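About Olbridge

Olbridge is a textile testing laboratory. We measure how woven upholstery fabrics wear, stretch, fade and hold at the seam, and we report the results to mills, furniture makers and contract buyers. The laboratory has 32 employees and occupies two floors at Gilarach Park. Testing is on the ground floor. Records, billing and the sample library are upstairs.

The company does not make or sell fabric and takes no commission on fabric sales. All work is charged per test from a published price list, which is revised each March.

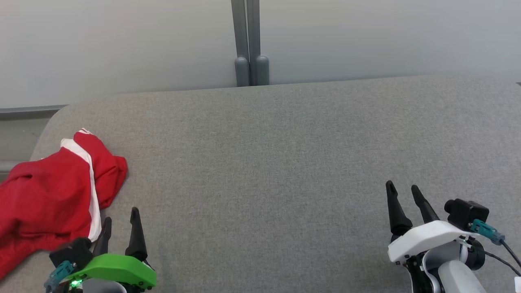 Cecilia Fiadzo
Laboratory Manager

What we test

Abrasion. Specimens are rubbed under a fixed load against a standard wool abradant and inspected at set intervals. The end point is two broken yarns, or a change in shade if the client asks for it. Heathered and mixed-yarn cloths are graded for shade by two readers working separately, and a third reading is taken if the two grades differ.

Seam slippage. The standard request is for warp and weft, five specimens each. Loosely set cloths often pass abrasion and fail here, and we suggest ordering both tests together.

Pilling. Graded against photographic standards in a viewing cabinet. The lamps are replaced on a fixed schedule and each change is logged.

Light fastness. Exposure is run against blue wool references. Allow 20 working days. Other tests are normally reported in 15 working days from receipt of a complete sample.

Sample requirements

Send one full-width piece, cut at least 40 inches long, with the warp direction marked on the back. Do not fold it. Samples with backing or a stain-resistant finish must be declared on the submission form, as the finish affects how specimens are conditioned. Cuttings from finished seats are accepted for dispute work only, and the report will state that the history of the cloth is unknown.
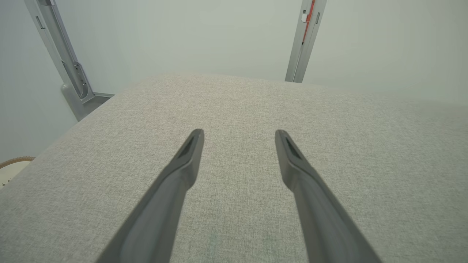
This page was last changed on Aug 6, 2001.

Conditioning and records

All specimens are conditioned in the controlled room before testing. Temperature and humidity charts are filed with the job. Reports carry a job number, the method used, the raw readings and the name of the technician. Tested specimens are held with the job file and can be returned on request at the client's cost.

Organization

Olbridge began as the test room of the Abugri weaving mill and became a separate company when the mill closed its upholstery line. The Elero dye house laboratory was added later and handles color work. Both groups now use one numbering system, but job numbers starting with E still refer to the older Elero files, which are kept on paper.

Inquiries about current jobs should quote the job number. Price lists and submission forms are available from the records office.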